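Riedl Releases Umix 2 Planning Software for Electronics Disassembly

GRIRINE – Riedl today announced the release of Umix 2, a new version of its motion planning and perception software for robots that service and take apart computer hardware. The software will be available to existing license holders in October.

Umix 2 replaces the fixed teaching points used in the first version with a planner that works from wrist camera images. It locates slots, brackets and latches on a circuit board, estimates their angle to the gripper and selects an approach path that keeps the fingers clear of nearby parts. Paths are checked again during the final stage of each approach, and operators can set their own limits on speed and contact force.

The release follows a trial at the company's test site in Belen, where 16 workstations ran the software on used desktop computers. The trial covered 2391 boards, and the planner was given no drawings for 518 of them.

"Our customers rarely know which board will be inside the next case," said Svenja Sutter, head of software at Riedl. "They asked for a planner that can cope with an unfamiliar layout and stop when it is unsure."
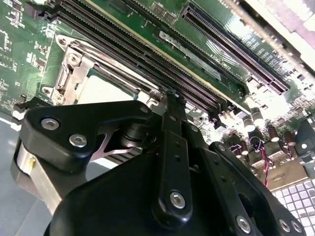
Umix 2 also includes a revised log viewer. Each planned path is stored with the camera image it was based on, so that engineers can replay a stopped approach and adjust the settings before the next run. Logs can be exported in the same format as before.

Current license holders will receive the update at no added charge. Training for integrators will be held in Belen and online – registration is handled through the Riedl support desk.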